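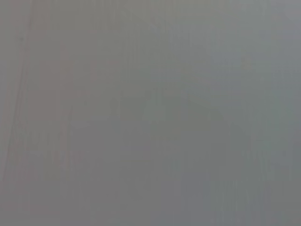 Getting streaks off smooth grey doors and panels

I love a flat grey finish. It hides dust, it goes with everything, and then the evening light comes in sideways and you find every wipe you've made since January! We have 16 doors like this in our kitchen at Skornham, and after plenty of trial and error (mostly error) I've settled on a routine I'm really happy with.

Start dry. Run a soft duster over the whole panel, top edge included, or you'll just be pushing grit about.

Mix one small squirt of washing-up liquid into a bowl of warm water. Small! Too much soap is what leaves those cloudy bands, and I used to be terribly heavy-handed.

Wring the cloth out until it stops dripping, then wipe from top to bottom in long strokes, overlapping a little each time. Go over it again with plain water and a second cloth, and dry straight away with an old cotton tea towel. Tea towels that have been through the wash nearly 70 times are the best ones, all soft and thirsty.

Greasy patches near the cooker: lay a warm damp cloth over them for a minute before you wipe. Lovely and easy.

Fine scratches: if you must sand a painted panel, use 2000 grit, wet, with hardly any pressure, and try it inside a door first. Leave any touch-up paint 48 hours before you wash it.

Seams and corners: a dry, soft toothbrush gets right in. Keep water out of the joins, especially on older chipboard.

Still to try: a rubber window blade on the big larder door. I've got high hopes for that one.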